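Caring for an acoustic guitar at home

The most common problem I see with home guitars is dry air. In winter the heating runs all day and the wood shrinks a little. First you feel the ends of the frets with your hand when you slide along the neck, and later the top can crack near the bridge. Keep the guitar in its case when you do not play, with a small humidifier inside. I use one from Laveo, but a clean soap box with holes and a damp sponge does the same work. Squeeze the sponge well before you close the box, so no water drips on the wood.

Changing strings

Take the strings off one by one if you are not sure of yourself. The neck stays under tension and the bridge pins do not get mixed. When you want to clean the fingerboard you must take all of them off, and this is fine too, the neck will not be hurt in one hour.

Wind the new string two or three turns around the post for the thick ones, and 4 turns for the thin ones. Stretch each string gently with the fingers, tune, and stretch again. If you have a gig on Saturday, change them on Thursday evening.

I keep old strings in a paper bag until it is full. The thin steel ones are good for cutting clay or cheese (wash them first, please).

Cleaning

For the body, a dry cotton cloth is enough almost always. Sticky places under the right arm come off with a cloth that is slightly damp. Do not use furniture spray. It leaves silicone, and the repair man in Zusutcombe told me that he charges extra when he must glue a guitar that was sprayed for years.

For a rosewood fingerboard I put one small drop of lemon oil per two frets, once a year in June. Leave it five minutes and wipe everything away. A maple fingerboard with lacquer needs no oil.

Small noises

A buzz is often not from the frets. Check a loose tuner nut, a string end touching the top, or the strap button — I lost a whole evening once to a button screw. Turn the screw by hand only until it stops, with a screwdriver that fits the slot exactly.

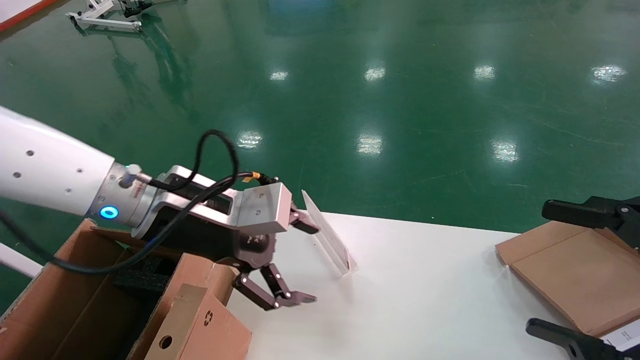

If the buzz is still there after all this, write down which string and which fret, and take the paper with you to the shop.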